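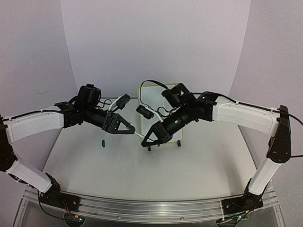

3. What we bought, and what we should have bought first

I'll admit that when Nazma Kanagaratnam and I sat down to plan the budget for the two-arm bench, we spent most of January arguing about the arms and almost no time on anything else. That's the fun part, right? You compare reach and payload, you watch clips, you get attached to one model before you've priced a single cable. So this section goes through the money in the order it hurt us, and I've left our mistakes in, since other small labs will probably make the same ones.

3.1 Arms and mounting

We asked Zuver and Brustberg for quotes on a matched pair. Brustberg came in lower per arm but wanted the bases paid for separately, and once Ashraful Jayasinghe added those in, the gap was tiny. We went with Zuver, mostly for the 5 week delivery (they made it, too!). Both arms sit at the front of the table with a grooved metal rail running between them, and I'd buy the rail again tomorrow. We'd first penciled in bolting straight to the tabletop, and moving a base would have meant new holes every time.

3.2 The things attached to the arms

Each arm has its own two-finger gripper and its own wrist camera, as in Figure 1, so anything you hang on a wrist you pay for in pairs. I know that sounds obvious. My first spreadsheet had one camera bracket in it. The brackets cost us 154 dollars each from Barua, and then there was the wiring, which loops around the wrists and needs slack in places where you'd never guess it. Arif Sheikh now adds a separate line for cable and ties to every plan we write, and I've stopped teasing him for it.

Figure 1. The bench during the marker task, with both grippers at the marker, the whiteboard behind them and a marker cap on the table at left.

3.3 Walls, table and small props

We put plain panels at the back and on both sides and kept the tabletop pale. The whole enclosure came to around 809 dollars, more than I'd have liked for something that doesn't move, but Piyumi Kanagaratnam had to fight with a cluttered background on our old bench and she wasn't going to do that again. Props were cheap. A small whiteboard and a box of markers barely show up in the totals, though you do want spares, and we now reorder both through Dirkham along with the office supplies.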